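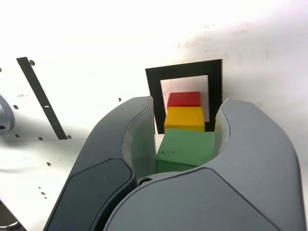
The Odska two-finger gripper is for shops and labs asking the same thing we get asked every week – can a machine do the boring chores yet? Some of them, yes. Curved gray fingers, pale liner pads down the inside faces, opening wide enough to sit around a small stack of blocks like the red, yellow and green ones. Blocks are the easy end. Towels are still hard.

**What it does OK today**

- sorting parts into bins
- loading a tray, same tray, same spot
- putting cups on a shelf, if the shelf is where you said it was

**Not yet**

- folding laundry (slow, and you will refold it)
- wet dishes
- anything in a drawer that sticks

Pranow controller sold seperately. You need one. The older Abernathy controller works too but no force readout, so go easy with glassware.

**Specs, short version**

- Part no. 1328
- Weight: roughly 700 g with pads
- Fingers: 2, sold as a matched pair only
- Price: $2,715, pads included, cable not

Pads wear. Shop-floor users go through them quicker than home users, mostly from metal chips. Wipe with a damp cloth – no solvent. Spare pads are on the Zuvetach accessories page, along with the long cable.

Lead time is longer than we'd like right now. Next batch ships in August, orders filled in the order they come in. If you want to try it on your own chore first, send us the objects and we'll run them on the bench and tell you waht dropped.

Page updated Thursday, June 26, 2025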